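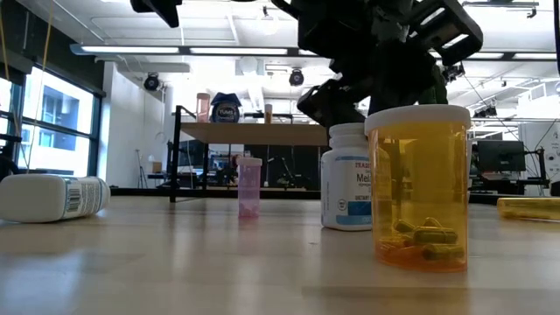
One reader, Murkwood, wrote in to say that the older version of this page never explained whether the electrolyte powder goes in before the ice or after it, and that every bottle came out with a gritty layer at the bottom. It goes in before. The steps have been rewritten to make that clear.

How to mix an electrolyte drink for a long ride

What you need

A 24-ounce bottle with a lid that seals
Unflavored electrolyte powder
Cool tap water
Lemon or lime juice, if you like it
Ice

Step 1. Read the serving size on your powder. Brands use different scoops, so don't carry a scoop over from an old tub. Level it off with the back of a knife.

Step 2. Fill the bottle a third of the way with cool water. Very cold water slows the mixing down.

Step 3. Add the powder, close the lid and shake until you can't see any grains. Let it stand for 2 minutes and shake it again.
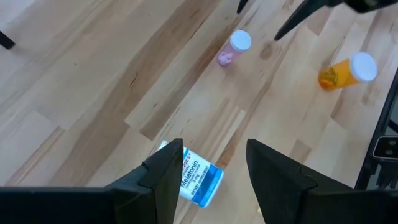
Step 4. Top up with water, leaving room for ice. Add the juice now. If you put it in with the dry powder, some mixes foam and push up through the lid.

Step 5. Add the ice last and taste it. The drink should be lightly salty. If it tastes like seawater, you have too much powder for the bottle. Pour some off and add water.

How much to carry

I use two bottles for the 53-mile loop out of Lellville and start drinking before I feel thirsty. In January I got by with one. Small sips work better for me than emptying half a bottle at a stop. If you take medication or have been told to limit salt, ask your doctor or pharmacist before using any electrolyte product.

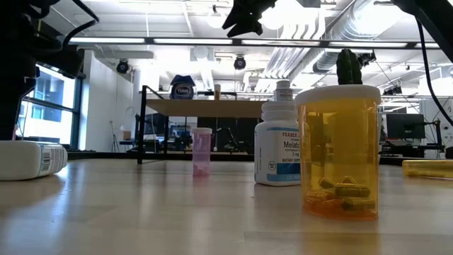 T. Jelínek, Nutrition Editor, Dalari Cycling Club
Updated Wed 22 February

Cleaning up

Rinse the bottle as soon as you get home. Dried mix sticks in the valve and starts to smell. Take the lid apart, wash everything in hot soapy water and let the pieces dry separately. Close the powder tightly and keep it out of the kitchen if your kitchen gets steamy. A tub that has turned hard all the way through should be thrown out.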